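A Saturday at the Lindby open day: how a path robot gets its lessons

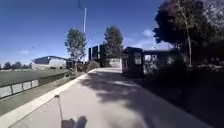

The path beside the sports field, from a fixed camera, with the robot's shadow at the bottom.

Lindby builds small wheeled robots that are meant to get around campuses and parks without a driver. Once a year the company opens its site in Demville to visitors. I went on Saturday, mostly to see how the driving examples are collected, which is the part of the job that gets left out of the product videos.

Check-in was at a folding table by the side gate. Visitors got a paper badge and a map and were put into groups by arrival time. Mine was the second group of the morning. The parking lot fills early, so anyone going next year should use the street.

The tour started outdoors on the collection route. The robot we followed is called Leron. It is driven by a person with a handheld controller while it records, and there is no self-driving at all during these runs. The driver walks behind and to one side. Our guide explained that the recording holds the camera images along with the steering and speed commands the driver gave at each moment. The learning system is later shown an image and has to come up with a command close to the one the person chose.

The route we walked follows a wide concrete path with a raised curb on the left and a grass strip and a low fence between it and the field. Trees and planting beds run down the right. It looks like an easy place to drive, and for a person it is. The guide used it to talk about shade. On a clear day the shadow of the trees covers the right half of the path and breaks up into patches, and the edges are hard. An early version of the system slowed down at edges like that, or drifted left toward the curb to stay in the sun. The fix was more examples. They drove the same stretch at different hours and under cloud until the shadows stopped mattering.

The robot's own shadow was a similar problem. With the sun behind it, the shadow lies on the ground in front of the camera, mast and all, and moves when the robot moves. Someone in the group asked why they don't just erase it from the images. The answer was that it will be there when the robot is working, so it stays in.

Each run gets a number. The shared log stood at 1657 runs when we visited, and 204 of those were made on this path. A run is thrown out if the driver was distracted, if the controller lost its link, or if the camera lens was dirty. The guide said 623 had been dropped so far, which was more than I expected. Most of them came from the first few months, before the drivers had a written procedure.

The procedure is one page. Drivers keep a steady walking pace, stay right of center, and stop fully for anyone who steps in front. They are also asked to make mistakes on purpose. The driver lets the robot wander toward the curb, then steers it back, and only the steering back is kept. Without those pieces the system has never seen what to do when it is in the wrong place. I had not known about this, and it was the most useful thing I learned all day.

After the walk we went inside to the review room. Two people sat at screens and went through recordings at high speed, marking the start and end of each usable section. It is slow work. One of them told us that a 19-minute run usually takes longer than that to review. They let visitors try it on an old recording. I marked a section as good and was shown a spot where the driver had cut a corner over the grass.

The last stop was a table run by Crichton, the firm that supplies the controllers. Visitors could drive a spare robot through cones. The stick is more sensitive than it looks and there was a line of kids, so I had one turn and moved on.

A few practical notes. The outdoor part is level concrete and fine for strollers and wheelchairs. There is little shade on the field side, so bring a hat. Water was free but the food truck only took cards. The full tour took just under two hours, and the indoor half can be skipped if you are short on time, though I would stay for the review room.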